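Grasp points from trim: speaker notes

(Slot is 2 o'clock, right after the coffee, so start loud.)

Slide 1. Hello and what I'm on about

Hi all, thanks for coming back from the biscuits. I'm going to talk about small clothes and where to grab them. The project is called Flaltis, it lives in the Granström lab, and I've spent far too much of my life on it (pause, someone usually laughs).

The short version: if you want a model to learn where to take hold of a baby garment, teach it to find the edges first. Necks, armholes, leg openings. Everything after that gets easier.

Slide 2. Why baby clothes

People ask me this every time. Adult T-shirts have been done a lot, and they're kind to you – big flat panels, two sleeves, a hem you can find from across the room. A sleeveless bodysuit has a neck, two armholes and two leg openings all squashed into a very small bit of cloth, and a hand-held gripper covers a good chunk of it as soon as you get near.

Say the bit about scale here. Move a finger-width on a bath towel and you're still on the towel. Move a finger-width on one of these and you've gone from the armhole to the neck.

Slide 3. What the wrist camera gets

This is the view we train on, fingers and all. We don't crop the fingers out. I tried that in the first month and the model got worse, I think because it lost its sense of how far away its own tips were.

Look at how much the brown trim gives you against the cream. Neck at the upper right, leg openings over to the left and along the bottom, and one of those runs off behind the left finger. The labelling rule is that if a band goes behind a finger you mark it up to the finger and stop. No guessing! We had a whole week of labels where people had kindly filled in the missing bits, and all of it had to be done again.

Mention the crease too, the long one between the bear and "sleep...". Our old edge detector adored creases. Straight, high contrast, lovely. It would have gone for that fold every single time. 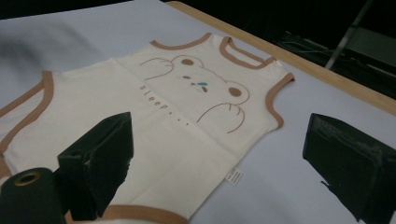

Slide 4. The method, quickly

Don't read the diagram out. Say this instead:

Grarkix is the labelling tool. You draw along a band, you say which opening it belongs to, or you say "don't know", and "don't know" is a perfectly good answer.

Relix is the model. It takes one picture and gives back bands, each with a guess at the opening and a score. Then a very dull bit of code picks two points on bands it trusts. That's all the planning there is, and I'm quite proud of how dull it is.

The set is 3,011 labelled pictures. We trained on 2,000 of them to begin with, and held 200 back that the model never sees. If someone asks why not use the lot straight away: we wanted to see whether more labels helped, and up to a point they did, then it went flat.

Slide 5. The bear problem

My favourite slide, slow down.

The print is drawn in thin brown curves. The trim is brown curves. You can see where this is going. Early Relix was convinced that a bear's paw was an armhole, and it was very sure of itself.

With the bear turned sideways it's even harder, as you've got an ear outline and a real armhole both up towards the top, and the left side folded under with a second layer showing. What fixed it was adding the print as its own class, so labellers draw round the artwork and call it artwork. I'd wanted something cleverer. The blue drop by the nose became a handy check for me, by the way, when I was going through bad cases late at night: find the blue, and you know you're in the middle of the face and a long way from any edge. 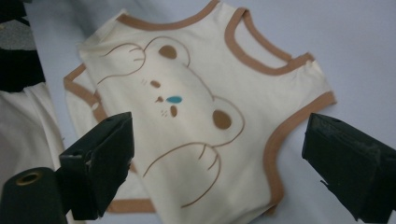 Fingers open over the garment, left side folded under, bear turned sideways.

Slide 6. What still goes wrong

Be straight with them. Plain white on white is poor. Bands tucked under a fold get given to the wrong opening more than I'd like. And care labels! A little white tab poking out of a side seam still pulls the score about and I haven't sorted it.

Next job is garments with trim the same colour as the body. Labelling starts in September.

Slide 7. Questions

Leave the bear slide up. If it goes quiet, ask who's worked with patterned cloth and let them moan for a bit.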